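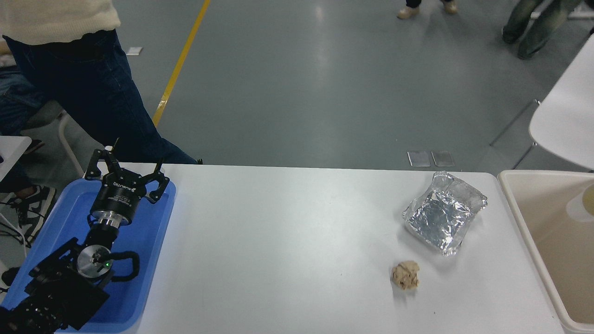
About Sulemana

Posted in June by the Sulemana web desk

Sulemana is a fixed income research and data firm. We publish daily valuations, yield curves and liquidity scores for government and corporate bonds, and sell them by subscription to pension schemes, insurers, fund administrators and smaller banks. We do not manage money, hold client assets or trade on our own account.

The firm began as the pricing desk of Nasari, a bond broker, and was separated from it when clients asked for valuations from a source with no dealing book. Nasari keeps no shareholding and has no access to our prices ahead of publication. It still contributes quotes, on the same terms as every other contributor.

What we cover

The core service, Hundia, values 1265 bonds at the London close. Each has a bid, a mid and an offer, together with yield to maturity, modified duration and spread over the fitted government curve. Bonds with an embedded call are also given an option-adjusted spread. Inflation-linked issues are shown in real yield terms, with the index lag stated in the notes field.

The liquidity service, Flollel, scores 246 of those bonds on a scale from 0 to 100. The score combines quoted size, the width of the bid-offer spread and the number of days in the past month on which a trade was reported. A bond with no reported trade in the month cannot score above 40, however tight its quotes.

How prices are made

Contributed quotes are collected until 4.15 pm. A quote is dropped if it is more than two hours old or if it lies outside a tolerance band set by the maturity and rating of the bond. Where at least three quotes remain, the mid is their size-weighted median. Where fewer remain, the mid is taken from the issuer curve, or from the sector curve if the issuer has too few bonds outstanding to support one of its own. The source code in the last column of the file shows which method was used.

Government curves are fitted with a smoothing spline. The penalty is heavier beyond 15 years, where issues are further apart and a single auction can otherwise pull the long end out of line. Bills with less than one month to run are left out of the fit.

Files are released at 5.30 pm. Price challenges received before 10 am are answered the same working day. If a challenge is upheld, a corrected file is issued with a new version number and the original is kept in the archive.

Ownership and independence

Sulemana is owned by its staff. Subscribers pay a flat fee by number of bonds taken, and no issuer pays to be included. Staff in the pricing team may not hold individual corporate bonds. Changes to method are sent to subscribers for comment before they take effect, and the current method document is supplied with each licence.

Trial files covering 100 bonds are available to firms considering a subscription. They run one month behind the live service and carry the same fields.

We use cookies to keep you signed in and to measure page visits. Accept all | Manage settings

Contact | Terms of use | Privacy | © Sulemana. All rights reserved. | Back to top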